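Cookies help us keep this site running. By continuing you accept our use of cookies. Accept / Settings

Choosing a heater for one room
Speaker notes, Frøydis Aasen, 12 Mar 2022

1. Start with the room

Say good evening and thank Joanne Parsons for the invitation. Ask who has a room that never gets warm.

Most people begin in the shop, with the look of the stove. I want them to begin at home, with a tape measure and a notebook. Measure length, width and height. Write down how many outside walls there are and where the sockets are. Elsie Yeoman did this in February and found that her cold corner had a gap under the window board – she closed it first and bought a smaller heater after.

2. Three kinds of heat

Fan heater: quick, but you hear it. Oil-filled radiator: slow, quiet, stays warm a while after you switch it off. Panel on the wall: saves floor space, needs a good fixing.

Mention the Koletar panel that I have in my own hallway. It is 4 years old and I have changed only the thermostat. Do not spend long on brands.

Pause for water.

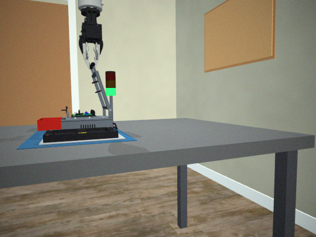
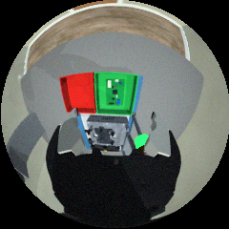
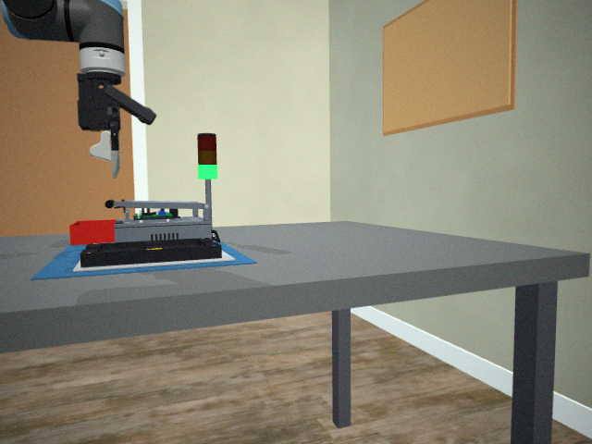
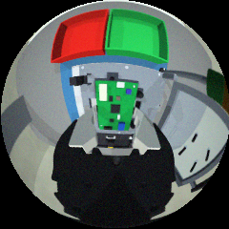 3. Where to put it

Keep curtains and bedding well away. Plug the heater directly into the wall, never into an extension cord. A sofa in front of a panel takes most of the heat for itself.

Tell the story of Mervyn Crabtree and his bookcase, but short. He moved it 25 centimeters and the thermostat began to read correctly.

4. Running it

Use the timer. Lower the setting at night and close the door of the room. Dust the grille when the heater is off and cold.

If somebody asks about Nalell smart plugs: first check the load in the manual of the heater. I do not use them for heating.

Questions. Poppy Yeoman has the microphone. The measuring sheets are on the chair by the door, please take one home.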